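Employer is bringing in folding machines and wants staff to record themselves folding. What happens to our jobs?

Asked in Work and Employment, July 11, 2020

I work for a linen and garment service in Mandham. We take in coats, bedding and uniforms, clean them, fold them and send them back. There are nine of us on the folding side across two shifts. In March the company put in a machine for the flat goods (sheets, pillowcases, towels) and now they say garments are next.

The sheet machine is fine. It does about 2,000 pieces on a good day and my shoulders feel better for it. But two people from the flat side were moved to loading and bagging, which pays the same and is duller, and one of them has already left.

For the garment part we've been asked to take a hand-held gripper home and fold our own clothes with it. You squeeze it, the two fingers close, and it records what you did. They want sleeves, collars, puffy coats, anything that doesn't lie flat. It's paid at our normal hourly rate and it's supposed to be optional.
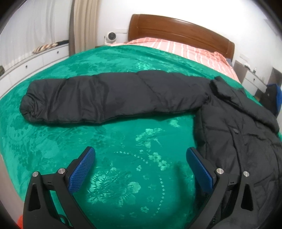 My questions are these. Can they change my job title once the garment machine is in? Should I be doing the recordings at all if the result is that fewer of us are needed? And does anyone know what happened at other places that did this? I've heard Monau went through it but I don't know anybody there.

I'm not against the machine. I would like to know where I'll be standing next year.

3 answers

Answer from Estíbaliz Llorente

I was a shift lead at the Monau plant when they automated, so I can tell you how it went there. Yours may go differently.

Flat goods went first, same as you. Garments took much longer than management said. Shirts worked after a few months. Padded jackets never really did while I was there. The sleeves fill with air and slide, and the machine would grab one layer and leave the other. Those stayed with a person at a table, and we ended up with 4 people on what they called exceptions. That meant everything the machine dropped, plus coats, plus anything with a drawstring.

What changed for us was the pace. Before, you folded your stack and had some say over the order. Afterward the belt decided when the next piece came. People minded that more than they minded the machine. We asked for a stop button at each table and got it after some arguing. Ask for that early, before the layout is fixed.

On titles, they did change ours, from "finisher" to "line operator." The pay stayed the same but the operator grade had a different overtime rule, and several people didn't notice until their second paycheck. Get the new job description in writing and read the overtime part.

On the recordings, I did them. I don't think my refusing would have changed the timetable. But get three things settled first: that the hours are paid, that you can stop without it going on your record, and who keeps the video. You are filming inside your own home. Ours let us look through the clips and delete any we didn't want sent.

Answer from hovland_dryside

Whether they can change your title depends on your contract and your state. If you have a union, ask the rep before you sign anything. If not, look for a line like "other duties as assigned." Most have it, and it covers a lot.

We got a Wellstead folder last year at my place. Bagging is boring, yes. Ask to be trained on clearing jams. That's the job they can't fill, and on our floor it pays a bit more.

Answer from guest

don't do it. they'll have your folding and they won't need you. my cousin's warehouse same thing

Comment from the asker

Thanks. I asked about the video and was told it's kept for two years, and that we can ask for clips to be deleted but can't look through them first. I've asked for that to be changed. No union here. The job description is supposed to come before the end of the month and I'll check the overtime part. Jam training has a sign-up sheet, so I put my name down.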